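## 4. Setting the game clock and shot clock

The Skendik scorer's console controls both clocks from one panel. Set them up before the teams come out to warm up, as the console locks its timing menu once the first period is armed.

1. Turn the key to SETUP and wait for the two green lights.
2. Press PERIOD, then enter the length of each period in minutes.
3. Press SHOT and enter the full count, followed by the short count used after an offensive rebound.
4. Press STORE. The console beeps twice.
5. Turn the key back to GAME.

**Note:** If your league plays halves, choose layout 2 before step 2. Layout 1 always expects four periods and will sound the horn at the wrong time. 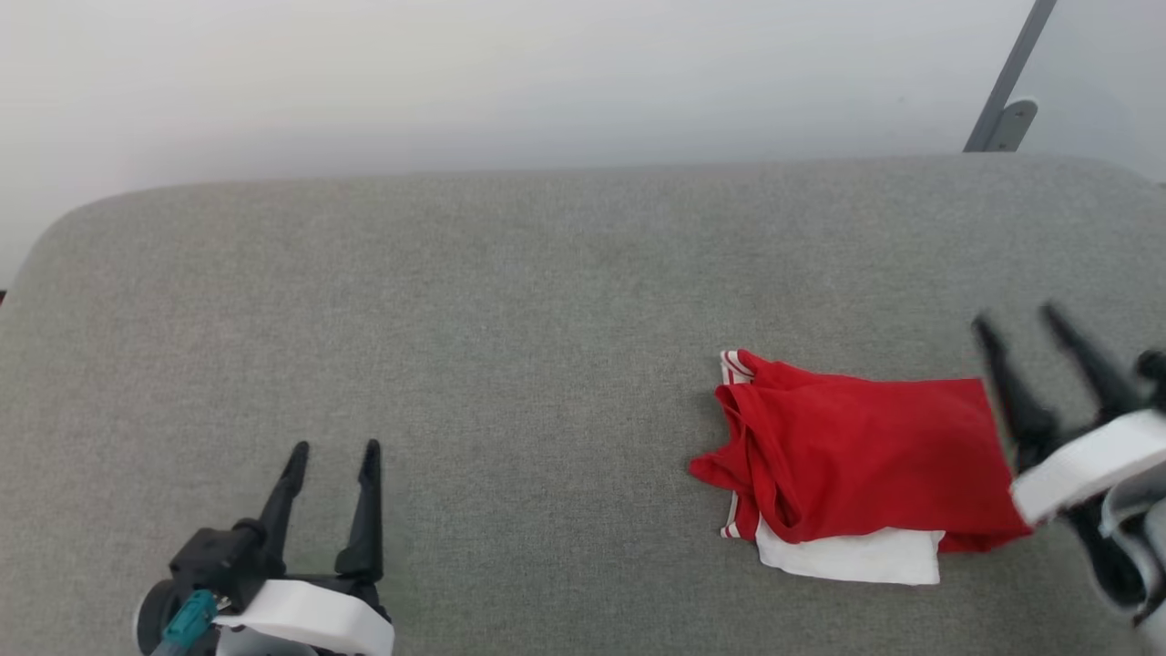

Tenths of a second appear only in the last minute of a period. To show them earlier, hold TENTHS while turning the key to GAME. The setting is lost when the power goes off.

### 4.1 Correcting the clock

1. Stop the clock. Corrections are ignored while it is running.
2. Press EDIT — the minutes digits flash.
3. Type the time given by the referee and press STORE.
4. Read the new time aloud to the table crew before play restarts.

**Caution:** Do not press RESET to correct the clock. RESET also clears team fouls and timeouts.

### 4.2 Error codes

- **303:** No signal from the shot clock on the far basket. Check the cable at both ends.
- **800:** Horn disconnected or switched off.

Any other code should be written in the table log along with the period and score. Urho Kallio at Tuominen handles console repairs.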